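We use a couple of cookies to remember your settings. Accept | Manage

Transferring Into Our Programs: The Stuff People Keep Asking Me

Hi! I'm Olaia Lozano, and I read transfer applications at Clernent College. I started keeping this page because my inbox fills up with the same dozen questions every spring (which is fine, please keep writing, I like hearing from you), and it seemed easier to put the answers in one spot. I add to it when something new comes up, so the order is a little random.

When can I apply to transfer?

Any time after you've finished two full terms somewhere else. We read applications as they come in, so there isn't one giant deadline for most programs. The exception is occupational therapy assistant, which closes in July and fills up fast. If that's the one you want, please don't wait for your final grades to post before you start the form! You can send those afterward and I'll attach them to your file.

Will all my credits come with me?

Most of them, usually. Anything with a C or better from an accredited school gets looked at, and general education courses almost always land somewhere. Lab sciences are where people get surprised. If you took anatomy without a lab, we can't count it toward the health programs, although it'll still show up as elective credit. I know that stings. I've had that conversation more times than I can remember, and I'd much rather have it before you enroll than after.

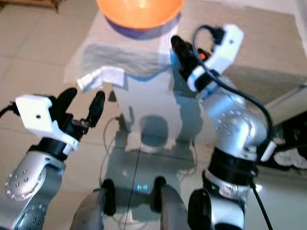

Orange bowl on the work surface.

Do I need the old syllabus for every class?

Only for the ones our system doesn't recognize. After you submit, you'll get a list, and it's often pretty short. A catalog description works if your old instructor has vanished or the department can't find the file, but a real syllabus with weekly topics goes through a lot quicker. Scans are fine. Phone photos are fine too, if I can read them.

What's Skiduvo, and why does it want another password?

Skiduvo is the portal where your documents live while we're reviewing you. It's separate from your student email because you're not a student yet (the two logins merge once you accept your spot, thank goodness). If it locks you out, wait ten minutes and try again before you request a reset. Requesting a reset while you're locked out just starts the clock over, and then we're both annoyed.

How long does a decision take?

Three to four weeks from the day your file is complete. "Complete" is the word to watch there! A file that's missing one transcript just sits, and the portal isn't great about nudging you. Log in on your own every few days and look for anything marked in red.

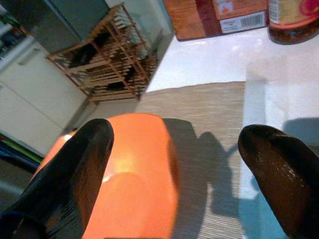 Can I transfer in the middle of the academic year?

Spring starts are open for general studies, business, and early childhood education. The health programs only take new people in the fall because their courses run in a fixed sequence.

Is there money set aside for transfer students?

There is, and I wish more people asked. The Chaudhary Award is $1,000, split over your first two terms, and the application is one page plus a short paragraph about your plans. You don't need perfect grades for it. Fill out your federal aid form as well and list us as a school, even if you're still deciding. For anything more complicated than that, Montserrat Sarmiento in financial aid is the person to email, and she's much better with numbers than I am. 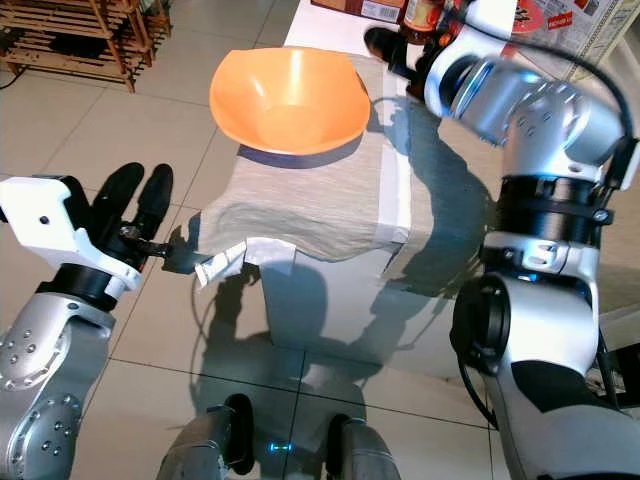

The bowl again, on its gray cloth.

Can I visit before I commit?

Please do! We hold a transfer drop-in one Saturday a month in Lasus Hall, starting at 10 a.m. You don't have to register. Bring an unofficial transcript and one of us will sit down with you and sketch out what your remaining terms might look like. It isn't a binding evaluation, but it's usually close. Parking in the lot behind the building is free on weekends, and the side door is the one that's unlocked.

What if I've been out of school for years?

Then you've got plenty of company. General education credits don't expire here. Science courses older than seven years may have to be repeated for the health programs, and so may some computer classes, but ask before you assume anything. I've been able to save people a class or two with a placement test. 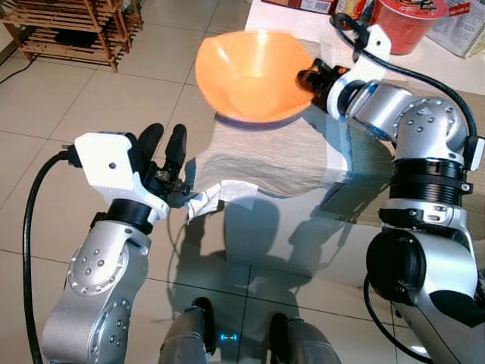

Laiba Orakzai: I'd add that you should ask about the placement test early. I waited until the week before classes and the only slot left was at 7:30 in the morning. Passed it, though, and skipped a whole semester of math.

Thanks, Laiba! Good point, and I've asked the testing center to put more slots up in August.

Who do I call if my question isn't here?

Call the front desk and ask for extension 2723. That rings at my desk, and if I'm out it goes over to Eun-ji Chae, who can see your file too. Email is better for anything with an attachment.

Contact Transfer Admissions | © Clernent College | Back to top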